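Home Essays Kitchen Letters About

In Praise of the Soft Pack

I have quit buying tissues in boxes, and I have opinions about it.
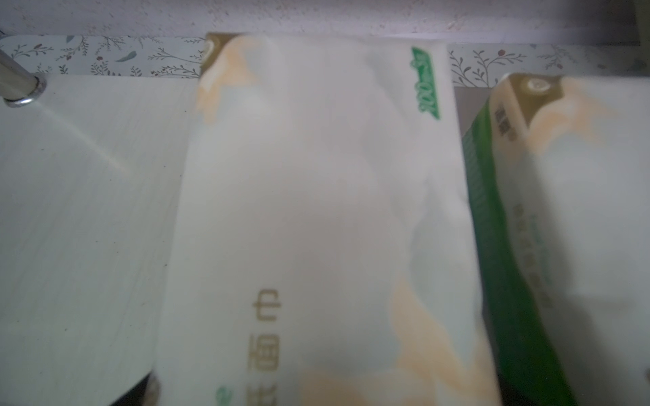 What's wrong with the box

I grew up in a box household. There was a tissue box on the toilet tank, one on my mother's nightstand, and one in the back window of the car, slowly going yellow in the sun. I figured that was how tissues came, the way eggs come in a carton. Then I moved to Prelton, into an apartment with one closet and a bathroom you have to enter sideways, and I started holding grudges against anything with corners.

A box of tissues takes up exactly as much room when it has two tissues left as it did the day you bought it. Think about that for a second! You're giving a prime spot on the shelf to a cardboard container of air. And near the end you have to stick your whole hand in and feel around, and you come out with that last one crumpled up like a receipt, and the slot has scratched your knuckles.

The soft pack shrinks as you go. You can see at a glance that you're running low (it slumps, it gets sad) and when it's done you've got a bit of plastic film in your hand and your shelf back.

Where I got mine

There's a grocery in my neighborhood called Rallis, where the paper goods are all the way in the back past the rice, and they carry a whole wall of soft-wrapped facial tissues, mostly with Chinese writing on the wrappers. I went in for noodles one December with a terrible cold and walked out with 3 packs under my arm. I don't read Chinese, so I picked them the way I pick wine, by the look of the label. White with peach and light orange waves, a touch of green. Very calm. I have never once felt calmed by a tissue box, and I've owned the ones with the seashells.

I've since gone back plenty of times. I keep them in the drawer under the coffee maker, lying down side by side, and one in my work bag, and one in the door pocket of the car where a box would never in a million years fit.

The case against me

My sister thinks this is all nonsense. Her point, and it's a fair one, is that cardboard goes in the recycling and the crinkly wrapper goes in the trash. I don't have a great answer for her. I've tried to work out which is worse, a thin little wrapper or a box with that plastic lip glued into the slot, and I gave up because I'd rather complain than do math.

She also says a soft pack looks messy on a table, and okay, yes, the film gets wrinkly. It slides, too. Pull a tissue too fast and the whole pack comes along for the ride, right off the arm of the couch. I've learned to put a hand on it. You can buy a cover, of course. Hotico, the housewares place in the Cestance mall, sells a stiff one with a lid, 33 dollars, and I stood there holding it and thinking, well, this is a box. They've sold me a box again.

What I'd like to see

More stores with soft packs on the regular shelf, please, and less of the seasonal box situation, where in the fall everything has pumpkins on it and I'm still blowing my nose into a pumpkin in spring. Put the soft ones down by the paper towels, at eye level, with a price I can read. I'm 59 years old and I don't want to crouch for tissues.

And if you're a box person, keep your boxes, I'll use one when I visit. I'll be feeling around in there for the last one, grumbling.

Last updated May 2022
Contact | Copyright, all essays the author's own | Back to top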